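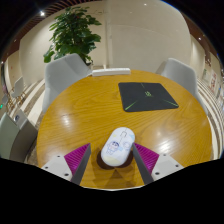
Trying the Zosia hand gripper at the Medness open day

I had been meaning to get over to Medness for ages, and when the Sunday open day came up I finally ran out of excuses. It's a pleasant drive out to Lellcombe, the parking was easy, and I got there at 11 with the idea of looking around for an hour and going home for lunch. Well, I missed lunch! Most of my day went to one tool, the Zosia, and since a few of you have been asking whether it's worth a trip to try one, I thought I'd write the whole thing up while my wrist still remembers it.

For anybody who hasn't come across it, the Zosia is a gripper you hold in your own hand. You squeeze, the fingers close, a wide-angle camera records everything you do, and the recordings are used later on to teach a robot arm the same job. I've used a couple of homemade versions over the years (one of them mine, and let's not talk about it), so I was curious how a finished one would feel.

The demo

Medness had set it up at a round wooden table with nice soft chairs pulled up to it, which I appreciated after the drive. The job could hardly have been plainer: take hold of a computer mouse and put it on the mouse pad. The mouse was a sweet little white thing with pastel cartoon artwork printed on the shell, and I got quite fond of it by the end of the afternoon.

Siebe Claeys was running the table, and he was patience itself. He let me make a mess of my first go without saying a word, then suggested I stop leaning over and let my elbow do the work. You want to come in low with the fingers open and straddle the mouse before you squeeze. I was hurrying, the way everyone seems to, and catching one side of it ahead of the other. Once I slowed down it all got much more agreeable. I took 6 turns in a row before I noticed there was a line behind me (sorry, whoever you were).

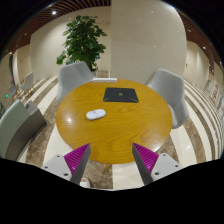
Fingers open in front of the round table, with the mat over toward the far side.

What I liked

The fingers, first and foremost. They're a bright magenta, which I thought looked a bit like a toy until I'd used them for ten minutes, and then I was glad of it, because you always know where your tips are. They're ribbed all the way along, with lots of fine ridges, and they have a bit of give that you feel in your hand when you close on something rounded. A mouse is a slippery sort of shape to pick up, all slopes, and I'd expected to be chasing it across that glossy tabletop. I did chase it once. After that it behaved, and so did I.

I also liked the way the fingers are fixed on. They sit on light gray mounting plates, and Siebe told me you can swap a finger with an ordinary driver without taking the rest apart. Anyone who has spent an evening hunting under a bench for a spring will understand why that made me so happy.

And the balance is good. It isn't a light tool, but the weight sits back over your hand, so the tips don't droop when you're trying to hold still.

What I liked less

The handle is made for a bigger hand than mine. I could close it fine, but opening it all the way meant shifting my grip, and on a long session I think that would wear on me. There is a smaller handle from Garrido that is supposed to fit, though they didn't have one out to try and I can't tell you how it feels.

The trigger is stiff over the last little stretch as well. You learn to push through it, but I watched a younger visitor have trouble with exactly that bit, and she had far stronger hands than I do.

Playback was the other thing. I'd have loved to see my own turns on a screen right afterward, and the one screen they had was busy with a talk across the room. I came back for it at 2, as I'd been told to, and waited a good while. When I did get to see my clips I learned more from them than from anything else all day, mostly that I hover. I hover terribly!

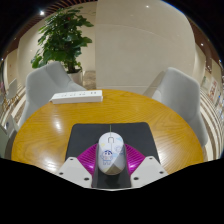

Getting the mouse squared up on the pad

I'm giving this its own heading because it's where the tool won me over. Picking something up is one thing, but setting it down neatly, nose pointing toward the far side of the table, takes a gentler hand. With the Zosia I could bring a finger in along each flank and nudge the mouse straight without lifting it again. My homemade one would have knocked it clean off.

Would I buy one?

I would, with the smaller handle, and after a second try to be sure about the trigger. If you can get to Lellcombe for the next open day, go early, ask for Siebe, and eat something first.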